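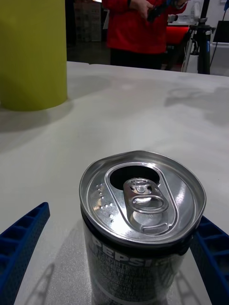 Page last changed: 4th October, by Ruba Rizk

Print this page | E-mail this page

Stondeck Two-Arm Recording Station

The Stondeck is a table with two robot arms, a gripper on each, a camera at each wrist and a fixed camera looking at the whole surface. You use it to record a person doing a job through the arms, many times over, so that a learning system can be trained on the recordings. We sell it, we have one on our own floor, and we think most people who ask about it expect too much from it.

The maker's leaflet calls it "a complete path to dexterous automation." It is a recording station. The path part is your staff time, and that is not in the price.

What it does

An operator moves the arms with a pair of hand controls. While that goes on, the station stores the joint positions, the gripper openings and the video from all three cameras, lined up on one clock. Each attempt at the job is saved as an episode. At the end the operator presses keep or discard, and the station moves on to the next one.

Our demonstration job is cans and cups. Drink cans stand on the white table, and they have to be picked up and put in a cup. It sounds like nothing. Cans are shiny, they tip over if a finger catches them low, and the lid throws the ceiling lights straight back into the wrist camera. If you come for a visit, ask to try it. Most visitors get the first can and lose the second.

We chose it because it is dull and because people can judge the result without help. A demonstration where you need an engineer to tell you it went well is not much of a demonstration.

How many examples do you need?

More than the leaflet says. We kept 220 episodes of the can job before we bothered to train anything. We then ran the trained system for 20 trials with the cups where they had been during recording, and it finished 14 of them, or 70 percent. Moving the cups toward the operator's side of the table brought that down so far that we stopped the test and went back to recording.

None of this is the fault of the station. It recorded what we did. What we had done was put the cups in the same place every time, like tidy people, and the learning system took the hint. If you take one piece of advice from this page, move things. Move the cups, turn the cans, mix up which arm goes first, and do it from the first morning.

We are also wary of the success figures that come with any system like this, ours included. A trial can be called a success when the can ends up in the cup, or when it ends up in the cup without a nudge, or when it ends up there in under a minute. Ask which. We count a nudge as a failure, and our number would look a good deal nicer if we didn't.

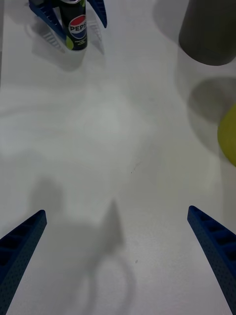 The other thing to think about early is what one arm does while the other is busy. With two arms on one table, each wrist camera will often have the other gripper in view, and the shadows of both arms travel over the surface as they move. A learning system has no idea that a shadow is unimportant. Ours got into the habit of slowing down whenever a shadow lay near the can it was after, and the only cure we found was to record more under different lights. We had been told by the sales office at Stondeck that lighting "is not a significant factor." We would not repeat that to a customer.

It helps to agree on a resting place for the idle arm and stick to it. Operators like to leave the arm hovering wherever it last was, and then the next episode starts from a position that makes sense only to them.

The grippers

The fingers are the Lundberg ribbed type, blue, long and tapered, with an open ladder pattern along the length. They bend a little around whatever they close on. For round things like cans this is a real help, and it forgives an operator who arrives slightly off center. For flat or thin things they are poor. We could not get a bank card off the table with them in an afternoon of trying, and we don't believe anyone who says it is a matter of practice.

They also wear. The tips go first. Lundberg will sell you spares in pairs, and you should order a set with the station, as a worn finger in the middle of a recording project means that half your examples were made with a slightly different hand from the other half. Whether that matters depends on the job. On cans we saw no difference. On a job with small caps we did.

The cameras

The wrist cameras are small and fixed at the factory angle. The view is close and wide, with both fingers in it, and it is good for the last few inches of a grasp. It is not good for finding things. That is the fixed camera's work, and you should place it so that it can see into whatever you are filling. A cup seen from the side is a wall. Seen from higher up, you can tell what is in it and how it is lying.

The bracket offered for the fixed camera is made by Rüegg. It is well made and it costs too much. Any stiff clamp will do if it holds still. Put a strip of tape on the bench to mark its feet, and check the view against a saved picture each morning. Ours was knocked in September and we lost a day's episodes before anyone noticed that the seam in the tabletop had moved in the video.

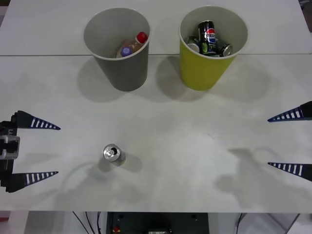 Cans-and-cups job from the fixed camera, with both grippers open.

The software

Recording is done in Zarnia, which comes with the station. The recording side is plain and does what it should. Episodes are easy to find, and bad ones can be thrown out later as well as at the time. We like that you can play all the cameras back together and step through slowly, and we use that more than any other feature.

The review side is weaker. There is an automatic quality score for each episode, shown in green, amber or red. We tested it by saving a batch of episodes in which the operator dropped the can on purpose. A good many of them came out green. As far as we can tell the score rewards smooth motion, and it is quite possible to drop a can smoothly. Turn it off, or at least don't let anyone use it to decide what to keep. A person has to watch the episodes. It is slow and it cannot be skipped.

Export works to the common formats. The "one-click training" button sends your recordings to an outside service for a fee. We have not used it, and we would want to read the terms on who keeps the recordings before we did.

Who should buy it

A group that has a particular job in mind, has somebody who can train models already, and can spare an operator for weeks – that group will get good use from it. We have also sold it to teaching labs, where the point is for students to see how much work goes into a small result. They seem happy with it.

If you have a production line and a part that needs to go from one place to another place that never changes, buy an ordinary arm and have it programmed. It will be cheaper and it will be right more often. We sell those too, so we have no reason to steer you off them.

We would also say no, for now, to anyone who plans to record first and decide on the job later. A large pile of mixed examples looks impressive in a report. The customers of ours who tried it ended up recording again once they knew what they wanted.

What is in the box

Table frame and white top panels
Two arms with mounts and Lundberg fingers fitted
Two wrist cameras and one fixed camera
Pair of hand controls
Zarnia recording license for one station

Not included: the computer for training, spare fingers, the Rüegg bracket, and any lighting. The cables supplied for the fixed camera are on the short side – plan where the computer will sit before the table is bolted together.

Prices and visits

We quote by the job and don't print a price. Before you ask for one, come and run the station for a morning. Bring the things you want it to handle, in the state they are really in, dents and all. We will record a batch with you, and you can take the files home and train on them yourselves. If the result is bad we would like to hear about it before the order goes in.

To arrange a visit, write to Ruba Rizk at the sales desk and say what objects you are bringing.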